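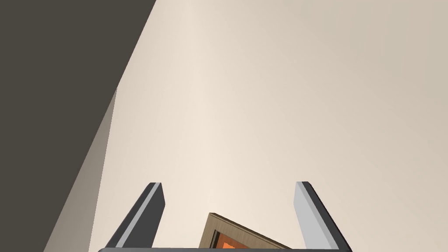
Jirkham simulator, gripper view: fingers open on either side of a wood-framed piece.

Review: Jirkham pick station and simulator, first season of use
Iraís Hinojosa, 18 Sep 2026

Nurnetti ships home goods, mostly framed prints, bowls and small kitchen items. We pack up to 300 orders a shift from one room. Until this year every item was lifted from the receiving table by hand, checked, and passed to a packer. We now have a Jirkham arm doing part of the lifting, along with the simulator that comes with it. I run the packing room and was the one who had to learn both.

The simulator

You load a model of the item, place it in a virtual room, and run the grasp before trying it on the floor. The license is $1,840 a year. The graphics are basic. Round things have flat little segments along their edges, and shadows come out as stair steps. It didn't matter for our purposes. What we need to know is where the fingers are relative to the item, and the gripper view shows that well enough.

Framed prints took the most work. A frame lying at an angle needs the hand turned to match it, and the default settings don't do that. Nicanor Villaseñor, who has packed frames here longer than anyone, ended up setting the approach angles. He had never used software like it and got the hang of it in a week. The menus are badly named ("effector pose offset" is the one you'll want), and the manual is no help with them.

Bowls were easier to set up but slower to run. Our first plan had the gripper squeeze the whole bowl from outside, and the large ones were too wide for it. We switched to gripping the rim. You can tip the bowl model any way you like and test the grasp again, so we tried it flat, on its side and partway between.

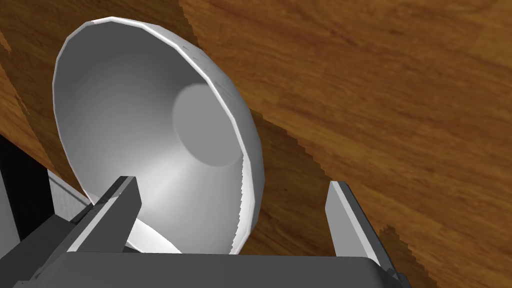
What changed for the packers

The same people work the room, on different tasks. The arm takes the repeat lifting from the table to the bench. Packers do the wrapping, the corner checks on frames, and anything the arm skips. Wrists and shoulders are the main gain, and two people who had asked to move off the receiving table have stayed on it.

The loss is variety. Before, you walked between the table and the bench all day. Now you can stand in one spot for a long stretch, and a few of the crew complained in the first month. We rotate every hour, which helped. Pace was the other complaint. The arm doesn't slow down late in the shift, so we turned its speed down and gave every packer the right to pause it.

Setup work also has to be counted as work. We have 240 items modeled, and each new one takes time away from packing. Nicanor now gets paid hours for it. He didn't at first, and that was our mistake.

Compared with Mokix

We had a Mokix unit on trial before this one. Its simulator looks nicer and the menus make sense, but changing a grasp meant sending a request to their support desk. With Jirkham the packers can change it themselves. For us that decided it.

Good: grasps can be edited on site, gripper view is clear, pause button is easy to reach.
Bad: poor menu names, thin manual, slow to load large item lists.

We have renewed for another year. Glassware stays with the packers for now.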